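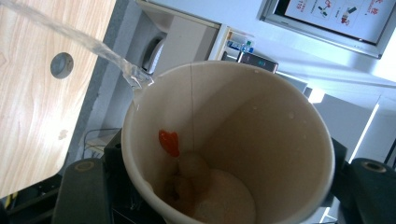
Zerameck Cup Meals

Welcome! Zerameck is a collection of short clips about one small, happy moment: adding water to a paper cup of instant food. Rice cakes, dumplings, noodles, soup mixes – if it can be made in a cup, we want it in here.

What's inside
103 kinds of cup meal
2,000 clips, sorted by meal
meals.csv, with the ingredients listed for each cup
notes.txt, with serving sizes and fill lines

Getting started
Unpack the Rollby folder first (6 meals, great for a quick look), then Achterberg for the rest. File names start with the meal number.

Still to do
Sauce sachets are only labeled up to meal 88. Spelling fixes for meals.csv are very welcome!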